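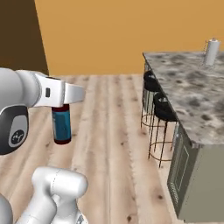
**How do I pair a wireless wall button with my hub and make it switch more than one light?**

Put the hub in pairing mode, hold the button's reset pin until its LED blinks, and then build one automation per type of press. The pairing takes a minute or two. Most of your time will go into the automations.

The steps are written for the Preda four-way button and a Nurkby hub, which is the combination I have at home. Other Zigbee buttons work much the same way, though the menus will have different names.

## What you need

- A Nurkby hub, already on your network
- A Preda button with its battery tab pulled out
- A paper clip
- At least two lights that already respond to the hub

Update the hub first. Go to Settings > System and look at the firmware number. Anything older than 3038 lists the button as "Unknown device" and only passes along single presses. The update restarts the hub, so the lights can't be controlled from the app for a few minutes. Wall switches keep working.

## Pair the button

1. Bring the button within arm's reach of the hub. You can move it afterward.
2. In the app, open Devices > Add > Zigbee.
3. Tap Start search.
4. Push the paper clip into the hole on the back and hold it for eight seconds. Let go when the LED starts blinking.
5. Press any of the four buttons every couple of seconds while the hub searches. Battery devices go to sleep fast, and if this one drops off halfway through, the hub saves it without its actions.
6. Give it a name you'll recognize later. Mine is "Hall button."

Open the new device and press each button once. The log at the bottom should show a line for every press: `1_single`, `2_single` and so on. If it shows nothing, remove the device and start again from step 2.

## Make a group

You can point an automation at several lights, but they tend to come on one after another. A group sends a single command, and the lights change together.

Go to Devices > Groups > New, pick the lights, and save. I have one called "Downstairs" and one called "Hall." A light can be in both.

## Build the automations

Start with the single press:

- **Trigger:** Hall button, `1_single`
- **Condition:** none
- **Action:** Toggle, group Hall

Save it and try it. Then copy it and change the copy for the double press:

- **Trigger:** Hall button, `1_double`
- **Condition:** none
- **Action:** Turn off, group Downstairs

Use Turn off here instead of Toggle. With Toggle, if one lamp is out of step with the rest, you can end up turning the whole floor on when you meant to leave the house.

For dimming, use the long press. It sends two events, `1_hold` when it starts and `1_release` when you let go, so you need two automations — one that starts the dimming and one that stops it. Set the dimming speed in the first. The default was too fast for me, and I settled on a value of 141.

## If double presses come through as two singles

The hub waits a short time after a press to see if another one follows. You'll find the setting under the device's Advanced tab as "Multi-press window," in milliseconds. I set mine to 409. A higher value catches slower double presses but makes every single press feel late. Change it a little at a time and test with whoever else uses the switch.

## If the button stops responding

Check the battery level first. A Preda button works poorly in the cold long before the app reports a low battery, so one mounted by an outside door in December may just need a new cell.

If the battery is fine, look at the signal. Thick walls and metal boxes are the usual problem. A powered Zigbee plug halfway between the button and the hub will relay the signal. I use a Lernness plug for this, and it needed no setup beyond pairing. After adding it, press the reset pin once, briefly, so the button looks for a new route. Holding it down would unpair it.

## Backup

Open Settings > Backup and export the configuration when everything works. The file includes your groups and automations. Pairing keys are only included if you tick the box, and without them each device has to be paired again after a restore.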